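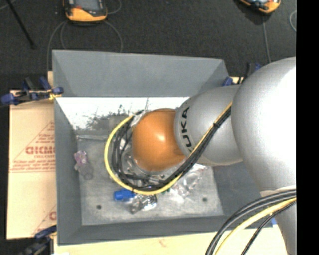

The gray bin at the sorting station, June.

Minutes of the monthly meeting, Fairweather parts store

Present: store staff, packing, purchasing, one guest from the Tollgate site. Apologies received from the night shift.
The meeting started at 2:15 p.m. in the small room next to the loading door.

1. Minutes of the last meeting
Accepted with one correction. In item 3 the word "bins" should be "lids". The lids were returned to the supplier, the bins we kept.

2. Gray bins
Packing reported that the gray bins are now in use at all stations. The sloping walls are liked by most, because small parts slide to the middle and are easier to pick up. Two people find that flat boxes do not sit well against the slope and have to be put in standing. It was agreed to keep flat boxes on the shelf for now and to speak of it again after the summer.

The question of labels took a long time. Store staff want the label on the outside of the far wall, packing wants it on the short side. A label on the short side is hidden when the bins stand close together on the rack. Decision: outside of the long wall, upper left corner, one label only. Old labels must be removed fully before a new one is put on.

3. Order of new bins
Purchasing has two offers. Plolholm can deliver 500 pieces in one lot, and Zovumetti offers 352 pieces now and the rest in the autumn. The price for each piece is almost the same. Tollgate would like to join the order if the color is the same as ours – they do not want to mix. Purchasing will ask both firms for a sample before anything is signed. The sample should be gray.

4. Cleaning
It was noted that dust and bits of cardboard collect in the corners of the bins. The bins shall be emptied and wiped at the end of each week. Packing asked who does this when a bin is half full. After discussion: the person who closes the station moves the parts to a spare bin, wipes, and puts the parts back. Four spare bins will be kept under the stairs for this purpose and not used for anything else.

5. Small bags
The box of 1000 small bags was opened before the older box was finished. Please use the older box first. A note will be hung on the cupboard.

6. Other matters
The guest from Tollgate asked if we can lend them our label printer in the last days of the month. Agreed, if it comes back with the full roll.
The door of the loading area still does not close well in wind. Reported again to the building office.

Actions
Purchasing: samples from Plolholm and Zovumetti, answer to Tollgate on color.
Store: new labels, note on the cupboard.
Packing: spare bins under the stairs.

The meeting closed at 3:05 p.m. The next meeting is in July, same room.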